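Civix tabletop policy: a review of the thing after two months of dishes

May 24, 2020
40 shares | 0 comments

The promise on the Civix project page is that you can teach an arm to sort crockery without ever telling it what crockery is. You give it demonstrations, you go and make a cup of tea, and when you come back there is a policy. I have now made a great deal of tea.

For those who skipped the paper (I don't blame you, the notation changes halfway through), Civix is a method for imitation learning on cluttered tables. An overhead view goes in, a short burst of arm motion comes out, and somewhere in the middle a network decides which object it cares about next. The novelty is a second, smaller network, which the authors call the referee, that looks at the proposed motion and can veto it. If the referee says no, the policy has to come up with something else. Anyone who has had a doctoral supervisor will recognise the architecture.

I trained it on 2165 demonstrations, all collected in our lab, and compared it with Lament, the method we had been using until then and which is well named. Both got the same data, the same arm and the same plastic dishes in orange, blue, lime green and purple. Each then had 700 trials on layouts it hadn't seen. The job was to go to the dish of the requested colour and size and pick it up without rearranging the rest.

Installation first. The code runs. I mention this as praise. It wants one particular version of one particular library, and the setup guide names a different one, but the error message is at least rude enough to be informative. Training took a night and most of the next day on our machine, and the fan noise was the main cost. The config file has a parameter called patience, default value zero.

Results, then. On well-spaced layouts Civix is very good and so is Lament, and there's no reason to switch. The gap opens when dishes sit close together. Lament treats a small bowl tucked beside a large one as a personal insult and tends to go for the boundary between them, achieving neither. Civix hesitates, gets vetoed, and tries again from another side. It's slower, and watching it is a bit like watching someone parallel park with the whole family in the car, but the neighbouring dishes mostly stay put.

Colour it handles well. Size it handles less well. Ask for the small lime bowl and it will now and then make a confident approach on the large one, and the referee, who only judges motion, waves it through. The paper has one sentence on this, in the appendix, in the tone of a real estate agent mentioning the creek.

The other weakness is the arm itself. From overhead it covers a fair chunk of the table, and whatever it covers, the policy has to remember or guess. Civix claims a short memory deals with this. In my runs the memory was indeed short. Dishes half hidden by the wrist at the start of a trial were the ones most often missed, and I'd have liked the authors to report those separately. I tried the Shin patch, which adds a longer history, and it helped with the hidden dishes while making everything else sluggish. I took it out again. 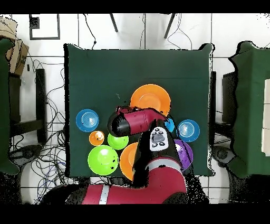

A crowded layout on the green cloth, gripper over the orange plate. The second orange plate is partly behind the arm.

Documentation is thin but there's an example set of 3944 simulated layouts, handy for checking your install before you let it near anything you own. The simulated dishes have lovely clean edges. Real plastic has glare, and our depth readings on the shiny bowls came with holes in them, so budget some time for filling those in. Civix doesn't do it for you and doesn't complain either. It just gets a little strange.

Would I recommend it? If your table is crowded and you're in no hurry, yes. If you have one mug and a deadline, stick with Lament. Prurkora is supposed to be releasing its own take on the referee idea in July, with size handled properly, and I'll run the same trials on that if the arm is free. Patience is set to four for now.

40 shares
Leave a comment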